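3.2 The insertion cell and the people who work beside it

Before we get to what the staff told us, it helps to spend a little time with the work itself, which is humbler than the word "automation" tends to suggest. At the Jidberg plant, parts are fitted into shaped foam blocks, and for years this was done by hand at a long bench (a job many people there remember with real fondness, sore thumbs and all). In February the plant set up its first Galby cell, where an arm does the fitting inside a gray-walled enclosure and a person looks after it from outside.
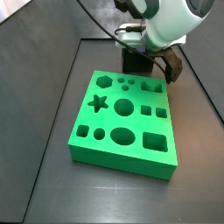 Figure 2a. Foam block with recesses of several shapes; the gripper finger is near the back right corner.

The block will look familiar to anyone who has watched a small child with a shape sorter, and the operators were the first to say so, usually with a laugh. What they wanted us to understand, though, was how much their hands had known. A bench worker could feel a part catch on the rim and would turn it a hair without a thought. At the cell, that same person has to put the feeling into words, so that the Vultus software can be adjusted by someone at a desk upstairs.

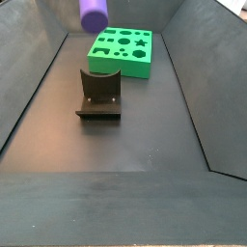 We found that this putting into words had become a kind of work of its own, and a tiring one at first. Over the study period the operators wrote 1,727 notes in the cell log, some a single word, others up to 20 lines long and full of lovely, careful detail about angle and pressure. None of it was in their job description. Two of the 4 operators we interviewed said they went home less sore and more worn out, and both were glad of the first part and unsure what to make of the second.

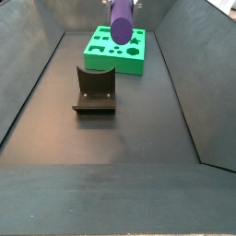 Figure 2b. Purple cylinder held over the foam block, with the black bracket in front.

Maluleke, the second site, went about things differently, and we were grateful for the contrast. Operators there spent 2 hours of each shift back at the bench, at their own request, and they told us it kept their hands in practice and their notes honest. They also talked to one another more, the bench being a sociable place. We return to the question of pay for log writing in Section 4.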